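Galley and Cabin Tips for Longer Passages

Posted 13th November by Cathal Heffernan

These notes come from the boat I sail on, Elside, and from the long leg we made in May, more than 1,000 miles with no stop. Most of them apply to a weekend trip as well.

Stowing food

Take everything out of its cardboard before it comes aboard. Cardboard gets damp, falls apart and can carry insect eggs into the lockers. Write the contents and the cooking time on the bag or jar with a grease pencil.

Put cans in the lowest lockers, heaviest at the bottom, and keep them well away from the compass. Mark the lids, as labels come off in a wet bilge. Keep a list of what is in each locker taped inside the door and cross things off as you use them. We skipped this on the first trip and found the last of the peaches after we got home.

Onions and potatoes should be stored apart, in nets where air can get to them. Check them every other day and pull out any that have gone soft. Cabbage lasts longer than lettuce and does the same job. Eggs that have never been refrigerated keep for weeks in a cool locker if you turn the cartons over regularly.

Cooking underway

Fill pots a third full in any kind of sea. Use the deepest pan you have, even for frying, and clamp it with the fiddles before you light the burner. Wear waterproof bib pants and shoes when you handle boiling water, even in hot weather.

Set mugs in the sink before you pour. A square of damp dishcloth under a plate will hold it on a counter at a moderate heel. We bought a roll of the Tulten rubber matting later, and it works about as well and rinses clean. 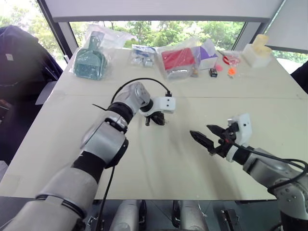

Saving fresh water

Wash dishes in salt water with a squirt of dish soap, then rinse with a cup of fresh. A spray bottle is good for the rinse. Salt water can go in with the potatoes too, one part to 3 parts fresh, and then leave the salt shaker alone.

Carry some of your water in separate jugs. If a tank goes bad or a hose lets go, you still have a supply. Our main tank holds 200 liters and I never count on all of it.

Keeping things dry

Salt holds moisture, so wet gear should stop at the companionway. Hang it there and don't bring it near the bunks. Wipe down the cabin sole with a little fresh water when you can spare it. Bedding goes in a large dry bag each morning, along with tomorrow's socks.

Mildew starts behind cushions. Stand them on edge on any dry day and wipe the hull side with white vinegar. Prop the locker doors open at anchor.

Small repairs

Keep one small box within reach of the galley with tape, a sewing needle, waxed thread, a spare burner jet and a headlamp. Ours is an old Durkard tackle box with the trays taken out. Replace what you use at the next port and write it in the log, under stores.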